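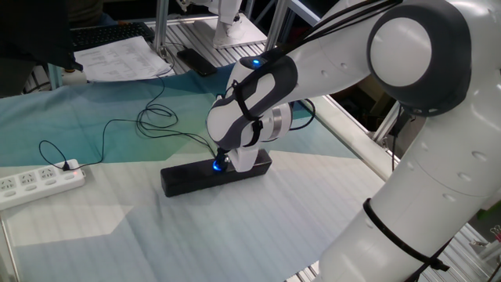 The Table Corner in Nermont

Welcome to my small gallery page. It is about one table in our workshop in Nermont, the cloth on it and the cables that live there. I put the page together on 28/01/2026, after several people from the Runness group asked me where the cloth comes from and how I keep it in use on a table where things are plugged in all day. I answer both questions, and I added some notes about the cables, as this is the part where I still have the most to learn.

My name is Viorica Atanasov. English is my third language, so please write to me if a sentence is not clear and I will correct it.

The cloth

The cloth was bought at Benkirane, a fabric shop near the old bus station. The pattern is called Wanus there. I have not found this name in any other shop, so maybe it is their own. What I like is that the shapes are very big. Many geometric fabrics have small triangles, and when you put a screw or a little plug on such a pattern, you look for it a long time. On this one there is teal, pale green and a quiet off-white, and black things show up well against nearly all of it.

I paid for one piece and asked them to cut 13 centimeters extra on the length. It was a mistake in my measuring, but a useful one. The extra fabric can be rolled at the edge, and the roll makes a soft border on the table. If one part of the cloth becomes dirty before washing day, I unroll a little and move everything.

I do not iron it. Abla Haddadin, who shares the workshop with me, thinks I should, and she is probably right about how it would look. There are faint fold lines across it from the cupboard. They are flat enough that nothing stands crooked.

The black device and its button

The long black one with feet at each end, lying diagonally on the cloth. On the top it has a round button with a bright blue ring of light, easy to find with the eyes even from the door. The thin cable goes loosely over the fabric and ends in coils. At the upper left you also see the rolled edge that I described – it looks thicker than I remember it.

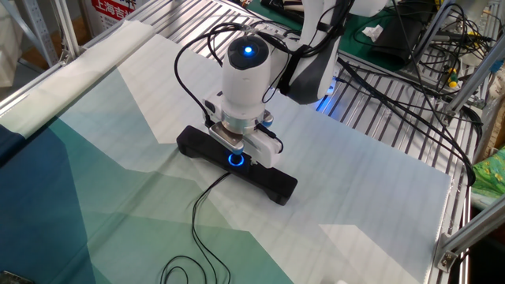 The power strip

The white power strip has its place on the left side of the cloth. In the first picture its small red light is on, near the right end, and a black plug sits at the same end. I like that the outlets take more than one kind of plug. Our things were bought in different countries and before this we had a drawer full of adapters. The drawer now has tea in it.

The tangle

I must write something about the cables, as you have seen them. In the first picture the cable of the strip goes up and over the cloth in curves and meets the coils of the thin one, and from there I cannot follow which is which. In March I want to try short fabric ties, cut from the leftover of the cloth. Abla prefers paper labels at both ends, with a number. I bought a pack of 428 small round stickers for this, which was the smallest pack in the shop, so there will be numbers for many years.

If you have tied your cables with fabric, I would like to know if the knot holds or if you sew on a button.

The back of the table

Behind the cloth is metal, with a black keyboard and a stack of printed sheets in the first picture. The sheets are covered with small tables of text. I keep paper away from the cloth when I can, because the ink of our old printer comes off on pale fabric and I have already washed out 2 gray marks with dish soap and cold water. It took an afternoon.

Washing

Cold water, a short program, and no softener. The dark parts are washed alone the first time. I hang the cloth over the stair rail with the pattern to the inside, so the sun does not reach it, and put it back on the table the next morning.

The shop cuts this fabric by the meter and also sells the remnants in a basket at the entrance. When you go, ask for Wanus in the cotton quality. The shiny one has the same print, but cups and plugs slide on it.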